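Bitstead Forums > Live Sound > Small Rooms
Thread: Vocal feedback at 400 Hz, Gidum main room

lowmidmud
Posted Jun 24, 2025
Mixing a soul/gospel six-piece at Gidum next month. Last time, in March, the lead vocal rang at 400 Hz as soon as the horns came in and I pushed her wedge. Two Durovance wedges downstage, cardioid dynamic on the vocal, mains on sticks. I cut 3 dB on the monitor bus and it helped until she cupped the mic. The band does not use in-ears and will not be talked into them. What would you change first?

patchbay_rat
Wedge position. With a cardioid the null is directly behind the mic, so a single wedge goes straight on axis with the cable end. If you run a pair spread left and right, you want a supercardioid. You have the wrong pattern for the layout.

lowmidmud
They were spread, yes. She moves a lot, so I wanted coverage.

hornsection_dave
Disagree that pattern is the main problem. At 400 Hz most of those handhelds have much less rejection than the polar plot at 1k suggests. It's the room. Gidum has a hard floor and parallel side walls. Put a rug under the vocal position and high-pass the wedge higher than you think.

patchbay_rat
A rug does next to nothing at 400. It will tame the top end and make the low mids seem louder.

hornsection_dave
Thick one with underlay does more than nothing. I have measured it.

patchbay_rat
Post the trace then.

tapeop54
Before moving anything, draw it. I lay out wedge and mic positions to scale and check the angles. Floor zone marked in pink on this one.

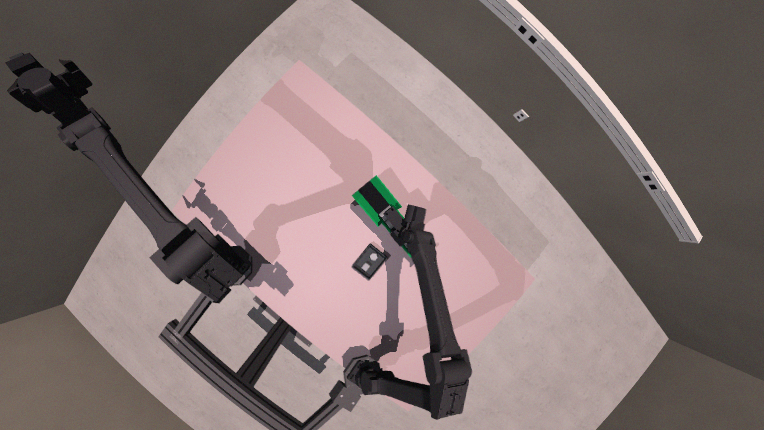 Render, high view, floor zone in pink.

lowmidmud
Makes sense. I have a tape measure and a stage plot from Ren, who booked the last show. The plot puts the drum riser farther upstage than it ended up.

tapeop54
Then measure on the day. Riser position decides how much snare ends up in her mic, and that decides how much wedge she asks for.

hornsection_dave
Also move the horns off the vocal line. If they stand behind her, they are in her mic on every chorus.

patchbay_rat
Agree with that one. Still want the rug trace.

lowmidmud
Plan so far: one wedge on axis, horns stage left, narrow cut at 400 on the monitor bus only, mains left flat. I'll bring a supercardioid as a spare and try both at soundcheck.

hornsection_dave
Trace is on the old laptop. Will post when I find the charger.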